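Two-arm build: gripper won't pick up a thin chain

Posted by Botond Erdős in Home Builds

I have two arms on one aluminum rail in my garage. They handle boxes fine, but the fingers slide over a necklace chain. Wrist camera view:
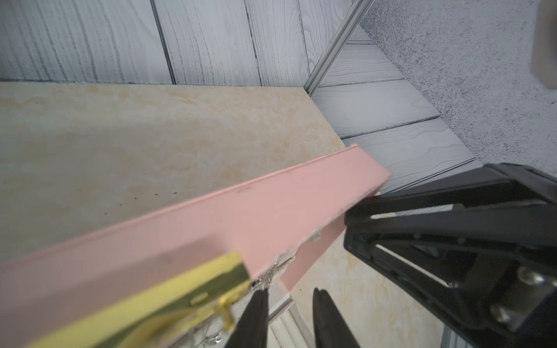
Dénes Pálfi
Put thin rubber on the fingertips and check that they meet at the very tip. Mine had a gap further back and dropped every chain. Then slow the last 30 mm of the descent. I'd start with the loose chain on the right and leave the hooks in the lid for later. 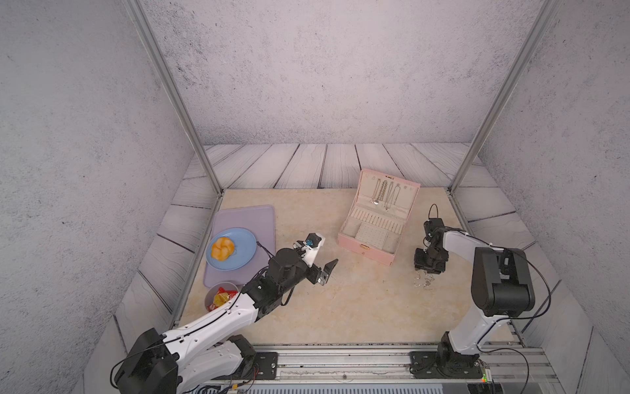
Both arms on the rail, chain to the right of the jewelry box

Lamville17
Use a thicker chain.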